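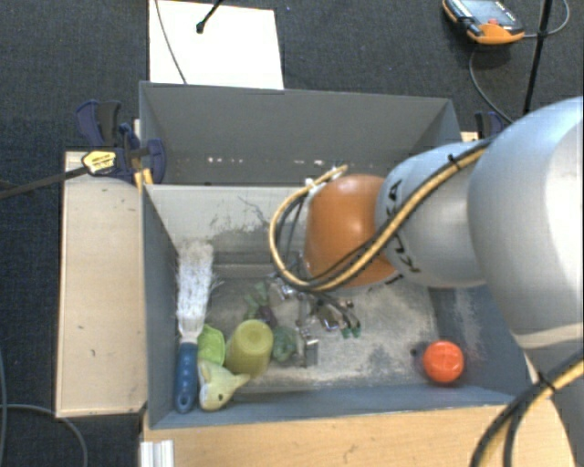

Why Bins Wear Out: Scratches, Scuffs and Abrasion

A storage bin is a simple object. It has a floor, some walls and an open top. Toys, tools and brushes go in, and later they come out again. Each time this happens, the bin changes by a very small amount. After enough times, the changes can be seen.

What is abrasion?

Abrasion is the removal of material by rubbing. When one solid slides over another, the tiny bumps on the two surfaces catch on each other. Some of the bumps bend. Some break off. The pieces that break off are often too small to see, but the place they came from begins to look different.

A new, smooth surface reflects light evenly. A rubbed surface is full of very small grooves that send light in many directions. This is why a worn patch on a grey bin may look paler than the grey next to it. If the surface has a thin coating, rubbing can also go right through it and show the color of the layer below.

Scratch or scuff?

A scratch is a narrow line made by a hard point or edge, such as the corner of a tool. When many scratches cross each other, they look like scribbles.

A scuff is wider and shallower. It is made by a flat or rounded object pushed along the surface. A scuff can also be material left behind by the object, in which case it may wipe off. A scratch does not wipe off.

Where does a bin wear most?

Wear depends on three things: how hard the surfaces press together, how far they slide, and how often it happens. The floor carries the weight of everything in the bin, so it often wears faster than the walls. The parts of the floor where things land and slide most often wear faster than the rest. A corner that is seldom used can stay smooth for years.

Walls are touched as objects go in and out. Marks there tend to collect at the height where things bump.

A test you can do

Nuria Cifuentes teaches science in Sutville. Her class uses this test every April.

You need a plastic lid that is no longer wanted, a wooden block and a sheet of fine sandpaper marked 400. The number is the grit. A higher number means smaller grains.

Tape the sandpaper to the block. Slide the block across one half of the lid 12 times, pressing lightly. Leave the other half alone. Hold the lid near a window and tilt it. The rubbed half will look dull at most angles, and the other half will show a bright reflection.

Now repeat the test on a second lid, pressing harder — the number of strokes stays the same. Compare the two lids and write down which one is duller.

Words to know

Abrasion: wearing away by rubbing.
Coating: a thin layer on top of another material.
Grit: the size of the grains on sandpaper.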